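Is a big wooden tabletop okay to bolt things to, or am I going to wreck it?
Asked in Workshop and Furniture

Yasaman Nazari
6 posts

I have a large brown wooden tabletop that I want to turn into a proper work surface. The plan is to mount a few things along one edge on metal plates and leave the middle open. The seller of the mounting kit (Varkik, bought through Jidex) says you can "fix directly to any wood top with no preparation." I don't believe that for a second. Any wood? With no preparation? They also want me to buy their leveling feet and a tub of Fulteck sealer, and I notice all three come from the same store page.

My worries are that the screws will pull out over time, that the top will bow if all the weight is near one side, and that the cables are going to end up hanging in front of my knees. I've read a lot of posts on here where people swear by one method and then you never hear from them again, so I'd like to hear from someone who has had a setup for more than a couple of months.

The layout I'm after is close to this one, with the bases down by the near edge and the space between them left clear. 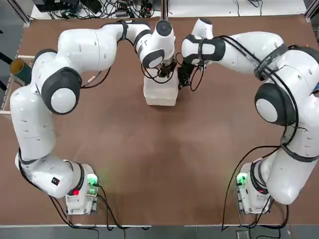
Bases near the edge, cables running down toward it, open tabletop in between.

I don't know how thick mine is compared to that. I also don't know if it's solid or a core with something nicer glued on, and the listing didn't say. It was sold as "hardwood style," whatever they think that means.

6 people found this useful

oldbenchguy

"Hardwood style" means it isn't hardwood. Flip it over and look at the end and the underside. If the grain on top doesn't carry on over the edge, you have a veneer on something, and then the question is what the something is.

If it's particleboard, do not screw into it from above and hope. Go all the way through with bolts, and put wide washers or a steel strip underneath to spread the load. Threaded inserts are fine in solid wood and okay in good plywood. In particleboard I've had them come out with a plug of crumbs attached. I had a vise on one that lasted from June until I leaned on it.

The bowing worry is fair but people overdo it. What matters is where the legs or frame sit. If the rail under the top runs close to the edge you're loading, you'll be fine. If the top overhangs by a hand's width and you mount everything out on the overhang, it'll sag and you'll have earned it.

Skip the sealer. I can't see what it does for you here. Drill, wipe a bit of ordinary varnish in the hole if you spill coffee as much as I do, done.

Leveling feet I'd want to see the floor first. A folded piece of cardboard has held up one corner of mine for 4 years.

Yasaman Nazari
Checked the underside. The grain does not carry over. Great. It looks like layers though, so I'm hoping that's plywood and not something printed to look like it. Through bolts it is. I am not buying the feet.

choo_fan_3883

I have the Choo table and its great, never had a problem, would just get that one. You can mount anything on it.

Yasaman Nazari
Mount what, though? And how long have you had it?

tmd

I'd second the bolts, with one disagreement. Don't set the plates right at the edge. Bring them in far enough that you can get a clamp on the front of the table, or you'll regret it the first time you need to hold something down. Before drilling, clamp the plates where you think you want them and work like that for a week. I moved mine twice, and both times it was only clamp marks instead of holes.

For cables, bring them down over the near edge only if you don't sit there. I did sit there. Now they go through one hole near the back corner with a plastic grommet, and everything is tied to the underside of the frame with enough slack to lift a piece of gear off without unplugging it. If you do run them over the edge, sand that edge round first. A sharp corner will chew on the jacket.

As for "any wood top," ask them what screw length they supply and measure your top. The ones in my kit would have come out the other side.

Yasaman Nazari
Just measured. Mine would too. I've written to Jidex to ask what "any" covers and will post the reply if they send one. Clamping it all down for a week first sounds sensible, so I'm starting there.

Viewed 1557 times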